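Liebe Frau Kodikara,

wie versprochen kommt mein Zwischenbericht zur Kleiderkammer Zakeck, diesmal etwas kürzer (Sie hatten ja geschrieben, elf Seiten seien Ihnen zu viel!). Die Ausgabe läuft jetzt an zwei Nachmittagen, und seit dem Umzug ist endlich Platz zum Anprobieren.

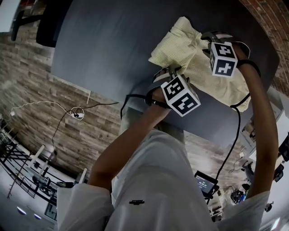
Am meisten Sorgen macht mir noch der Mietvertrag. Der Vermieter möchte die Nebenkosten neu aufteilen, Gönül Tuncer verhandelt das gerade und ist ganz zuversichtlich. Ich ein bisschen weniger, aber gut. Im Antrag hatten wir 30 Familien als Ziel genannt, inzwischen sind es über 30, und das freut mich wirklich sehr.

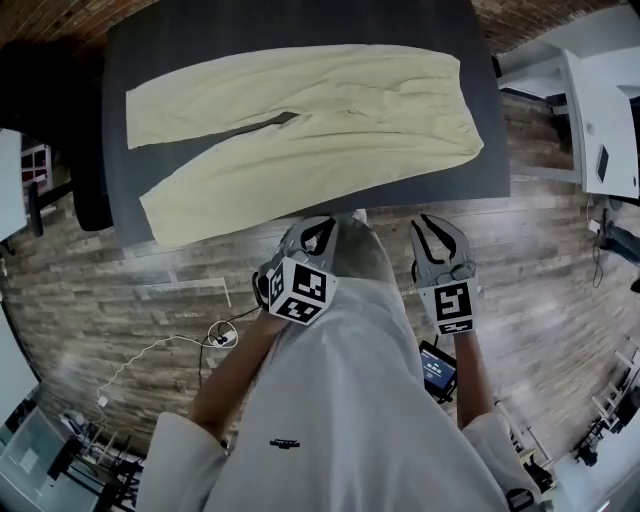
Beim Geld liegen wir im Plan, nur die Heizung frisst mehr als gedacht. Die Regale von Vanix sind bezahlt, die Rechnung für die Waschmaschine steht noch aus. Den Nähkurs mussten wir leider verschieben, Juraj Kopecký hat sich den Arm gebrochen und kommt erst im Frühjahr zurück.
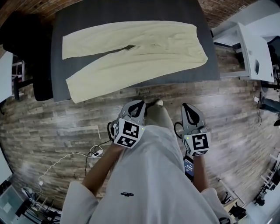
Zakeck, im Februar

Kleiner Nachtrag, der Brief lag doch länger auf meinem Schreibtisch: Die Waschmaschine ist bezahlt, der Beleg liegt bei. Und der Nähkurs startet nun donnerstags, Ayten Akyol springt ein. Könnten wir die restlichen Kursmittel ins nächste Quartal mitnehmen? Dann müsste ich nichts umbuchen.
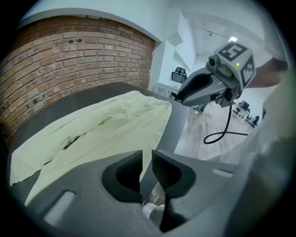
Heller Stoff auf dunklem Tisch, noch ziemlich faltig

Rufen Sie gern an, vormittags bin ich fast immer da.

Herzliche Grüße
Garnet Bergeron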